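Trindcombe shared office tidy-up: where we are
For Bronisława Bednarek, October 16, 2022

Hi Bronisława, quick one on how your grant is being spent!
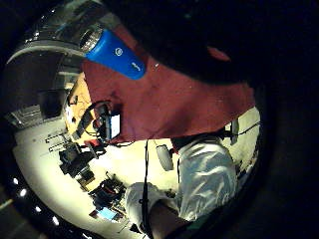
The desks were always going to be the slow part. People leave everything on them (drinks tumblers, cables, clothes, you name it) and I'd rather ask than toss, so each desk gets a note and a week's grace. We've finished 15 so far and have 3 to go, plus the equipment that's been living on the floor. Shabnam Ansari is pricing shelving from Kullholm for that, and her first quote came in at $92 a unit, a bit more than we'd planned.

Still to sort: the lost property box, which is filling up fast, and labels for the cables. I'd like to hold back up to $60 for those if you're okay with it. Final report in February.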